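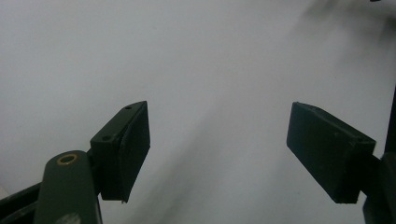 Weiße Tischplatten reinigen und wieder gleichmäßig matt bekommen

Von Na-rae Na, 4. Mai

Wir verwenden Cookies, damit diese Seite funktioniert und wir sehen, welche Beiträge gelesen werden. Mit dem Weiterlesen stimmst du zu. Einstellungen ändern

Seit wir den großen weißen Tisch haben, bekomme ich ständig dieselbe Frage gestellt, nämlich ob ich verrückt geworden bin. Weiß! In einem Haushalt, in dem gekocht, gebastelt, gelötet und Tee verschüttet wird! Und ja, ich gebe zu, in den ersten Wochen habe ich selbst ein bisschen gezweifelt. Man sieht auf so einer hellen Fläche wirklich alles, jeden Krümel, jeden Fingerabdruck, und wenn abends das Licht schräg hereinfällt, auch noch jede Wischspur vom Nachmittag. Inzwischen mag ich den Tisch sehr, und das liegt vor allem daran, dass ich mir eine Art zu putzen angewöhnt habe, die nicht lange dauert und bei der hinterher keine Schlieren stehen bleiben. Die schreibe ich jetzt endlich einmal ordentlich auf, nachdem ich sie schon so oft am Telefon erklärt habe.

Vorweg: Unser Tisch hat eine matte, beschichtete Platte. Bei geöltem oder gewachstem Holz macht ihr bitte nichts von dem, was jetzt kommt, und bei Hochglanz lasst den Schmutzradierer ganz weg. Wenn ihr nicht wisst, was für eine Oberfläche ihr habt, probiert alles zuerst an einer Stelle aus, die man nicht sieht, am besten an der Unterseite am Rand, und wartet, bis die Stelle ganz trocken ist. Erst dann kann man beurteilen, ob sich etwas verändert hat.

Was ihr braucht

Zwei Mikrofasertücher, eines zum Wischen und eines zum Trocknen
Ein weiches Baumwolltuch (ein altes Geschirrtuch ist wunderbar)
300 ml lauwarmes Wasser
Ein paar Tropfen mildes Spülmittel, möglichst ohne Farbstoff
Etwas Natron für hartnäckige Flecken
Eine weiche Bürste oder einen breiten Pinsel

Ich nehme als Spülmittel das von Bundora, weil es bei uns sowieso neben der Spüle steht, aber jedes andere milde tut es genauso. Wichtig ist wirklich nur, dass ihr wenig davon nehmt. Zu viel Spülmittel ist der häufigste Grund für diesen grauen, leicht stumpfen Film, den man dann mit noch mehr Spülmittel wegbekommen möchte, und so schaukelt sich das hoch. Ich habe das monatelang so gemacht.

Schritt 1: Abräumen und Licht machen

Räumt ab, was sich wegtragen lässt, auch die Schale mit den Schlüsseln, um die man sonst immer so elegant herumwischt. Dann macht euch gutes Licht. Die Deckenlampe allein reicht meistens nicht, sie leuchtet von oben und verschluckt alles. Ich stelle eine kleine Lampe seitlich hin, knapp über der Tischhöhe, und gehe in die Hocke. Von dort sieht man, was ein Schatten ist und was ein Fleck. Das klingt albern, aber ich habe schon ausdauernd an Schatten herumgerubbelt, und mein Mann hat mir dabei in aller Ruhe zugesehen.

Schritt 2: Trocken vorarbeiten

Bevor irgendetwas Nasses auf die Platte kommt, fegt ihr mit der weichen Bürste oder dem Pinsel alles Lose herunter. Immer in eine Richtung, von hinten nach vorn, und am Rand in die Hand oder auf ein Kehrblech. Zucker, Salz und Sand sind die schlimmsten Kratzer, die es gibt. Wenn man sie unter einem feuchten Tuch über die Fläche zieht, hat man feine Streifen darin, die sich nicht mehr wegputzen lassen. Bei uns wird am Tisch auch mal gesägt und gefeilt, da nehme ich für diesen Schritt gern den Staubsauger mit dem Bürstenaufsatz und lasse ihn auf der kleinsten Stufe laufen.

Schritt 3: Wischen

Gebt zwei, drei Tropfen Spülmittel in das Wasser, taucht das erste Tuch ein und wringt es richtig kräftig aus. Es soll feucht sein und nicht tropfen. Dann wischt ihr in geraden, leicht überlappenden Bahnen. Kreise sind bequem, aber gerade auf matten Flächen sieht man sie später im Gegenlicht. Ich teile mir die Platte in Felder von 60 cm Breite ein, weiter reicht mein Arm ohne Verrenkung sowieso nicht, und mache immer ein Feld ganz fertig, bevor ich zum nächsten gehe. Zwischendurch faltet ihr das Tuch um, damit ihr immer eine saubere Seite habt. Wenn das Wasser grau wird, gießt es weg und nehmt neues.

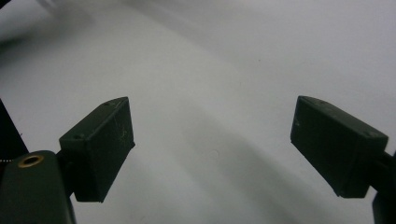
Danach kommt der Durchgang, den fast alle auslassen: noch einmal mit klarem Wasser nachwischen. Ich spüle dafür das Tuch gründlich aus, bis nichts mehr schäumt, wringe es wieder fest aus und gehe dieselben Bahnen in derselben Reihenfolge ab. Bei sehr kalkhaltigem Wasser könnt ihr destilliertes nehmen. Wir haben es hier in Trirnska ziemlich hart, und der Unterschied ist schon deutlich zu sehen.

Schritt 4: Trocknen

Nehmt sofort das zweite, trockene Mikrofasertuch und reibt die Fläche ohne großen Druck trocken. Zum Schluss geht ihr mit dem Baumwolltuch darüber, das nimmt den letzten Hauch Feuchtigkeit auf. Wer seine Mikrofasertücher mit Weichspüler wäscht, darf sich über Streifen nicht wundern - der Weichspüler legt sich um die Fasern und landet am Ende auf dem Tisch. Also bitte ohne waschen, und auch nicht zusammen mit flauschigen Handtüchern.

Flecken, die nicht weggehen wollen

Tee und Kaffee: Rührt einen Teelöffel Natron mit wenig Wasser zu einem weichen Brei an, tupft ihn auf den Fleck und lasst ihn 5 Minuten liegen. Nicht reiben! Einfach mit einem feuchten Tuch abnehmen und klar nachwischen. Bei alten Rändern kann man das wiederholen, lieber zweimal sanft als einmal mit Gewalt.

Bleistift: Ein weißer, weicher Radiergummi. Die Krümel danach wegpinseln, nicht wegwischen.

Kugelschreiber und Filzstift: Etwas Alkohol aus der Apotheke auf ein Wattestäbchen geben und vom Rand des Strichs nach innen tupfen, damit nichts verläuft. Fenster auf, keine Kerze in der Nähe, und nach jedem Tupfer ein frisches Stäbchen. Vorher unbedingt an der versteckten Stelle testen, manche Beschichtungen vertragen das nicht.

Dunkle Abriebspuren: Die kommen bei uns von Gummifüßen, von Werkzeug und von allem, was aus dunklem Kunststoff ist und über die Platte geschoben wird. Sie sehen schlimm aus, sitzen aber meist nur obenauf. Ein Tropfen Spülmittel pur auf dem feuchten Tuch, kleine gerade Striche, fertig. Wenn das nicht hilft, probiere ich den Radiergummi.

Kleberreste: Speiseöl auftragen, warten, mit einer Plastikkarte ganz flach abschieben und anschließend mit Spülwasser entfetten. Gun-woo Maeng, mit dem ich früher in der Werkstatt von Rendemer gearbeitet habe, schwört stattdessen auf den Föhn. Das geht auch, aber nur lauwarm und mit Geduld, sonst löst sich die Kante mit.

Wovon ich die Finger lasse

Scheuermilch, Stahlwolle und die raue Seite vom Schwamm kommen mir nicht mehr auf den Tisch. Matte Flächen werden davon an einzelnen Stellen blank, und diese blanken Stellen sieht man für immer. Einmal im Dezember habe ich einen Rotweinfleck mit einem Schmutzradierer bearbeitet, sehr energisch und sehr kurz vor dem Besuch, und der glänzende Fleck ist bis heute da. Es steht jetzt meistens die Teekanne darauf. Auch Chlorreiniger würde ich lassen, manche weißen Kunststoffe werden davon gelblich.

Wie oft?

Trocken abfegen und kurz feucht wischen tue ich jeden Abend, das ist schneller erledigt als das Spülbecken. Den ganzen Ablauf mit Nachwischen und Trocknen mache ich einmal in der Woche, meistens am Sonntag nach dem Frühstück, wenn der Tisch sowieso abgeräumt wird. Wenn ihr viel bastelt, legt euch eine Unterlage hin und wischt die auch von unten ab, dort sammelt sich nämlich der Staub und schmirgelt still vor sich hin.

Falls ihr bei euch eine andere Oberfläche habt und unsicher seid, schreibt mir gern in die Kommentare, welche es ist und was ihr schon probiert habt. Über Fugen und weiße Wände schreibe ich demnächst noch extra etwas, da geht man ein wenig anders vor.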